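Two-Arm Handling of Small Objects by Teleoperation
Final report, Robotics Project II
Author: Manikandan Nair
Project group: Dridalex
Submitted 12 April 2021

1. Background

Our group took over the two-arm station from last year's class. They had used it for stacking blocks with one arm at a time, and their report recommended that the next group try using both arms together. We agreed to do that with objects that are harder to hold than blocks: things that are round, smooth or easy to break.

The goal we wrote in our proposal was to record 40 usable demonstrations of a person steering both arms through a short task, and then train a simple policy on them. We met the first part of the goal. The second part was only partly done, and section 6 explains why.

Four of us worked on the project. I did the gripper work and most of the driving. The others handled the software, the camera mounts and the data checks. We all wrote up our own notes, and this report is put together from them.

2. The station

The two arms are mounted side by side on one aluminum rail and face into a small enclosure with three printed walls. The floor has a gray and white marble pattern. Both came with the station. We thought about replacing the walls with plain white board, but the software side of the group wanted to keep the busy background. A policy that has only seen plain walls tends to do badly anywhere else, and we had hoped to move the station to another room in June.

Each gripper has two triangular fingers with an open truss shape. The truss is printed in a flexible filament, so a finger bends in a little around whatever it is holding. We printed three versions of it. The first was too stiff, and the second tore at the base after a day of use. The third has a thicker root and a thinner tip, and it lasted until the end.

Each arm also has a small camera near the gripper. The mounts are our own design. The cables took longer to sort out than the mounts did. If a cable is tied too tight, it pulls on the wrist when the arm reaches forward, and if it is too loose, it hangs in front of the lens. We ended up leaving a tall loop of slack along the left arm and tying it down only near the wrist.

3. Choosing the objects

We started with a long list and tested each item by hand with one gripper before any two-arm work. Items were dropped from the list if they were too wide for the fingers or too flat to pick up. A playing card, for example, can't be lifted off the floor with these fingers unless something is under one edge.

The objects we kept were an egg, small rounded cases with snap lids, and a few light household items. The egg was the main test because the result is easy to judge. The operator has to close the fingers far enough to lift it but stop before the shell is loaded too much, and there is no force sensor on the gripper to help. All the operator has is the camera view and the feel of the handle, and the handle does not push back.

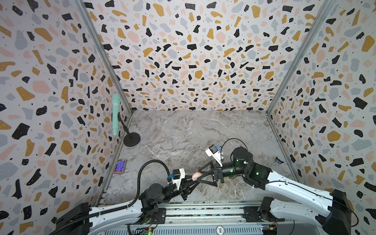
We set a limit on motor current to keep the fingers from closing all the way at full strength. The software calls this value the grip cap, and it goes from 0 to 100. At 40 the fingers would hold nearly anything on our list, but the operators did not trust it with the egg. At 15 the egg slid down when the arm moved sideways. We settled on 25 for the egg and left the higher value for everything else. Changing the cap meant stopping the program and editing a file, so we did all the egg runs together.

We also found that where the egg is gripped matters more than the cap. A grip on the widest part holds well. A grip above it pushes the egg down and out of the fingers. After the first session we told the operators to go lower than looks right on the screen, and the number of drops went down.

4. Teleoperation

The operator sits at a desk next to the enclosure and moves two small leader arms. The big arms copy the joint positions. We used the Zorko control package from last year, with a few changes to the smoothing filter. The old filter averaged over too many samples, so the arms kept moving for a moment after the operator stopped. With two grippers working close together, that was enough to make the fingertips bump.

Learning to drive took longer than we planned for. Two of us had used the station before and two had not. Each new operator practiced with a foam ball before being allowed to record. The hard part is that people watch one hand and forget the other. Our fix was to have the operator park one arm, move the other into position, and only then bring in the parked one. It makes the recordings slower, but there are fewer collisions in them.

Each demonstration starts from the same rest pose and ends when the operator presses a foot pedal. We wrote down the operator, the object, the grip cap and whether the run was kept. Runs were thrown out if the fingertips touched hard, if a camera dropped out, or if the operator gave up partway.

5. Wrist cameras

At first we planned to use only an overhead camera. In the pilot runs the gripper hid the object at the moment of closing, and the operator had to guess. The wrist view fixed this because it always shows the space between the fingers.

The wrist view has its own problems. It loses the other arm completely for most of a run, and it makes distances hard to judge. Small glossy objects were the worst, since the room light leaves a bright spot on them that moves as the camera moves. We turned off automatic exposure and picked a fixed value, which left the area close to the fingers brighter than we wanted but stopped the picture from pumping light and dark.
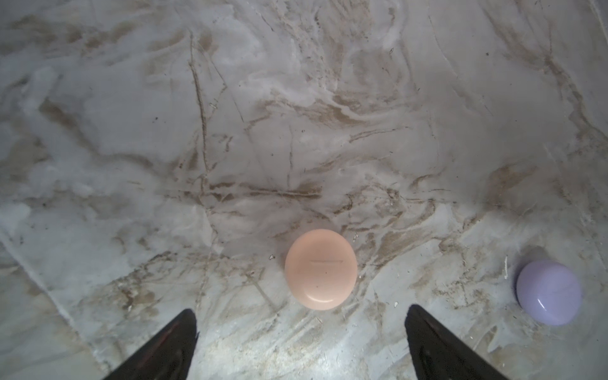

For the cases we told operators to line up first and lower the gripper second. When they tried to do both at once, one finger would come down on the lid and push the case away. A rounded case on a smooth floor does not stay put when that happens. We tried a thin rubber mat, and it helped, but it covered the floor pattern in part of the recordings and not in others, so we took it out and recorded those runs again.

Frames were saved at 15 per second. We would have liked more, but the desk computer could not write all the camera streams to disk any faster without losing some. The Verbruggen lab down the hall lent us a faster drive for the last part of the project. By then most of the data was already recorded, and we kept the same rate to match.

6. Results

We ended with 40 kept demonstrations. Of these, 24 used the egg and the rest used the other objects. The full log is in the appendix, with the rejected runs included.

The policy was trained on the egg runs only. It learned to move both arms from the rest pose to the egg and to open the fingers at the right time. It did not learn to stop closing at the right point. In tests it either closed early with the egg still a little to one side or lifted before the grip was firm. We think there are too few examples of the closing step, which takes up only a short part of each run. We also think that the parked-arm habit hurt us here. The policy often waited with one arm parked and did not start again.

We did not train on the cases. The data is in the same format, and the next group can use it as it is.

7. Problems and changes

The biggest loss of time was a wrist motor on the right arm that stopped answering. We replaced the cable, then the board, and then found that the motor had been given the same ID number as another one during an update. Checking the IDs should be the first step, and we added it to the startup script.

Cleaning was another thing we did not plan for. Small bits of dust and plastic collect on the floor and show up clearly in the wrist view. We began wiping the floor before each session about halfway through, so the early runs look dirtier than the late ones. We don't know if this affected the training.

The printed fingers came from a spool of Fladura flexible filament. A second spool of the same type printed softer than the first. Anyone who reprints the fingers should print one, test it on the foam ball, and adjust the infill before making the other three.

8. Suggestions for the next group

Put the grip cap on a knob or a key so it can be changed without stopping the program. Record more short runs that begin with the gripper already near the object, so that the closing step shows up more often. Let operators move both arms at once after they have enough practice, and keep those runs in a separate folder. Fix the exposure before the first recording and write the value on the log sheet.

The spare fingers, the mount files and the leader arms are in the cabinet under the station. The login for the desk computer is with the lab manager.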